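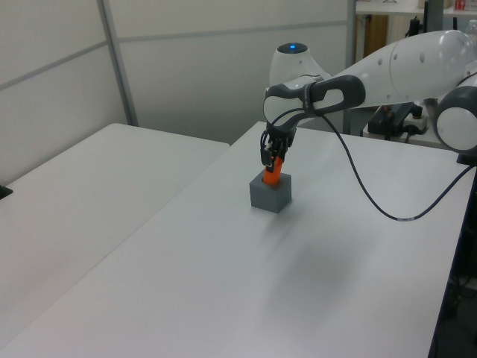 Dayana Magaña has been a pediatric dietitian for 15 years, and she keeps a drawer of empty gummy vitamin bottles sent in by parents. The newest is from Zollum, a sleep gummy for kids launched in July.

"Read me the part where it says it works," she says, handing it over. The label says it "supports restful nights." She shrugs. "Supports how? Compared to what?"

Zollum's website cites a survey of 952 parents. Magaña asked for it twice and got a two-page summary. There was no comparison group. "You ask tired people who just spent money if they feel better about bedtime. Of course they do."

Cremilda Barros, who handles product questions at Zollum, told me by phone that the company "never claimed to treat anything" and that a proper trial is planned with a lab called Grelholm. She couldn't give a start date.

I asked Magaña if that changed her mind. "Call me when there's a result," she said. Her bigger worry is sugar: 2 grams a gummy, taken after brushing. "I had an 8-year-old in here who thought they were dessert. His mom kind of did too."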